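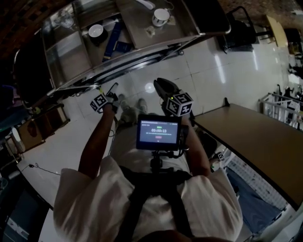 Page last changed: May

Brollen two-shelf steel cart

We've had this cart in our range for more than 8 years and it's still the piece we get most excited about! It's stainless steel, it has an upper and a lower shelf, and it goes wherever you need an extra surface: next to the dining table, in a break room, behind a counter.

The top is a good height for setting down a cup while your hands are full, and the lower shelf takes bowls and small boxes without any stacking tricks. We love the rail along the front edge (hang a dish towel on it, or just use it to steer). Steel like this wipes clean with a damp cloth and a drop of dish soap, and it looks great on a white tiled floor, where it picks up the light.

Details
Height: 70 cm
Shelves: 2
Maximum load: 200 lb in total, spread over both shelves
Delivered flat, with hex key and spare bolts

Tighten the bolts once more after the first week of use. If one goes missing, write to our Nokville shop and we'll mail you another, free of charge.

On display at Zacharopoulos Kitchen Supply, Bretstead. Open late on Wednesday, so come by after work and give it a push around the floor!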